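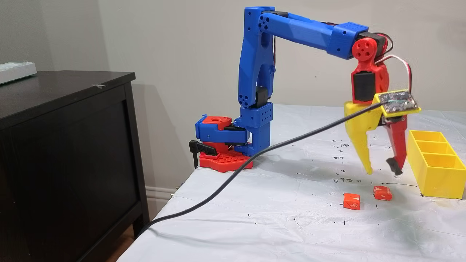 Slide 1. Opening. The subject is surface protection during interior painting, and most of the session covers the floor and the fixed furniture. Start with film thickness, as it decides nearly everything else. Thin plastic sheet wrinkles as soon as it is laid over a flat top, like the white one on the table on the slide. Point out the wrinkles. Each ridge is a place where a drip can collect and where a sleeve can catch. For tabletops, pull the film toward the corners and tape on the underside.

Slide 2. Film or cloth. Film stops liquid but moves underfoot. Canvas stays put and absorbs, but a full spill goes through. On stairs, use canvas only. On hard floors, canvas over film is acceptable if the film is taped at the perimeter.

Slide 3. Tape. Three variables: adhesion, dwell time, surface. The Pumness job is the case to use. Tape was left on varnished trim for 7 days in December with the heating on, and it lifted the finish on removal. Total trim affected was 200 feet. Pause for questions.

Slide 4. Order of work. Ceiling, walls, trim. Cover the floor before the ceiling and replace the cover before the trim — dried flakes from the first two stages end up in the last one otherwise.

Slide 5. Costs. Nurkness used 300 drop sheets last year, most of them once. Total spend on coverings was $3,413. Canvas costs more at purchase and has to be washed and stored. Show the two columns and let people read them.

Slide 6. Removal. Fold inward from the edges. Pull tape back on itself at a low angle. Score the paint line first if the coat has fully cured.

If time is short, skip slide 5. The handout has the same table on the back page.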